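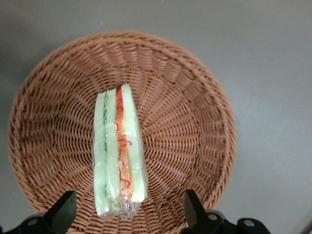 Wrapped wedge in the round basket, from straight above. Gray surface, no liner.

Thursday, December 5, 2024
Display bench, snack counter layout

Starting with the basket since that's what I spent the morning fussing over. Yuzhen Zheng and I have been going back and forth since August about whether sandwiches belong in a round basket at all, and I've come around to yes, mostly, if it's one wedge at a time and it lies flat with the layers facing up. You can read the whole thing through the wrap: bread, lettuce, bread, the orange-red layer, bread. Stand a wedge on its crust in there and it looks like it's waiting for a bus. On its side it looks like lunch!

Things I don't love. The wrap bunches up at one end and throws white glints all down its length, which is going to be murder under the counter lights at Vudness (they have those bare spots right over the register, I've complained about them before). And the weave is busy. It all runs in to the middle in light and dark stripes, so your eye does go to the sandwich, good, but then the sandwich is stripes too. Stripes on stripes. A plain napkin under it might calm things down. Yuzhen says paper, I say cloth, we'll try both and whoever's wrong buys coffee.

Color is great though. That cinnamon brown makes the green look greener. I had the Heinonen sheet out with all their basket finishes and I keep coming back to this one. The paler one in the catalog would make the bread look gray, I'm pretty sure, but I haven't had one in my hands so don't quote me.

Price per basket for the Lastov order is still the old one until somebody calls them. That somebody is me. Calling tomorrow. The order number is 2842, writing it here because I lost the sticky note twice this week.

OK, the rest of the bench. The idea for the Curkanska counter is one tray in the middle as the "hand it over" spot, where the customer's stuff gets put together, and everything else in a ring so you can reach it without walking. I want it to work for a person standing still on a busy morning. The counter there is brown too, so the table covering is a fair match and the cream tray reads the way it will on site. Very clear where the middle is, even when the rest gets crowded.

Drinks go at the back. I went around and around on this one. Bottles in front look friendly but you end up reaching over them for every single thing, and I have knocked over enough soda in my life. At the back on the two-tier rack they make a nice red wall and the upper row still shows above the lower one. I do need to square up the rows, they aren't lined up with each other and once I'd noticed it I couldn't stop seeing it.
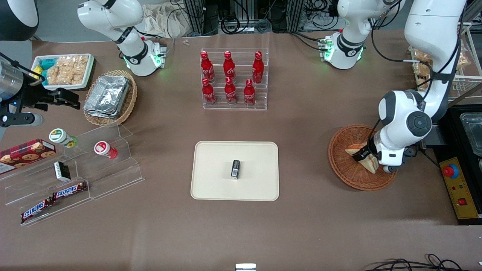
Ring layout with the cream tray at center. Cola on the two-tier rack behind, puffed snacks and foil trays back left, stepped stand for small stuff at left.

Notes on that layout, in no special order:

The white tray for the bagged puffs is good. The bags are clear so they need something plain underneath, and they're so light they'd slide all over the place on a bare counter. The teal and yellow packages next to them are fighting for attention and winning. Maybe they move to the other end of the counter, maybe I swap them for something quieter. Ask Yuzhen.

Foil trays in a round basket: no. Sorry. I like the silver against the wicker, I really do, but the stack sits tilted in there and a tilted stack of foil is a stack that wants to come out all at once. Rectangles want a rectangular bin. I've got a wire one on the shelf by the sink that I'll bring over.

The stepped stand I'm happier with than I expected. Candy bars down on the lowest steps at the front is right, that's where hands go. What isn't right is the little bottles lying on their sides farther up. They ought to stand, labels out, or go somewhere else entirely. The steps are angled, so I don't know yet if a bottle will stay put upright on one. A strip of that grippy shelf liner could do it. There are 15 feet of it in the drawer, more than we'll ever use.

The cookie box leaning on the front of the stand has to move too. It's a good loud red and it earns its space, but leaning against something is not a place. Give it a corner of its own, flat on its base.

I tried the small black item with the gray label upright on the cream tray, a bit left of the middle. Good contrast, easy to spot. Dark things on that tray look wonderful, and I'd like to see what the wrapped sandwich does on it (probably vanishes a little, pale bread on cream, so maybe the basket wins that one anyway).

To do before the Curkanska people come by:

call Lastov, basket price
napkins, paper and cloth, one of each for the basket
wire bin for the foil
liner on the stepped stand, cut to fit
cookie box, own corner
line up the bottle rows
ask Heinonen if the same weave comes in a shallower basket, the sides on this one slope a lot and I'd like the sandwich sitting a bit higher
print the new shelf labels, 7 to a sheet, the old template is set up wrong and wastes half the page

Key to the supply closet is back in room 303, top hook. Whoever borrows the good scissors, please put them back with it.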